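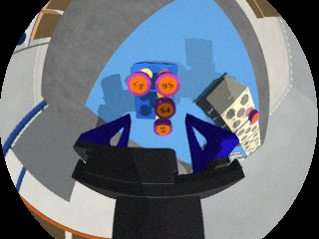
Handout 7: Concordats and the legal standing of the Holy See
Course tutor: Cameron Gunn

1. Terms
The Holy See and Vatican City State are separate subjects in international law. Treaties on church matters are signed by the Holy See. The State, set up by the Lateran Treaty of 1929, gives it a territorial base.

2. What a concordat covers
Common subjects are the naming of bishops, church schools, marriage and property. Older texts often gave the ruler a say in appointments – a right later popes tried to recover.

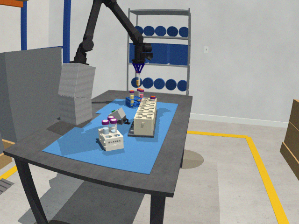
The same point applies to tax. An exemption may rest on the treaty or on ordinary statute, and a statute can be repealed by one side alone. Students should note which applies before comparing countries.

3. Diplomatic practice
A nuncio ranks as an ambassador. In many Catholic states he is also dean of the diplomatic corps, whatever his date of arrival.
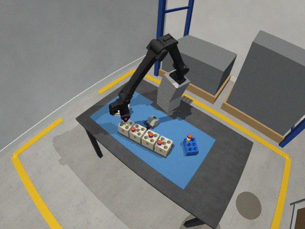
Robotic arm over a table with a blue mat.

Reading: Crichton reader, chapter 2 and page 44. Essay plans are due in October.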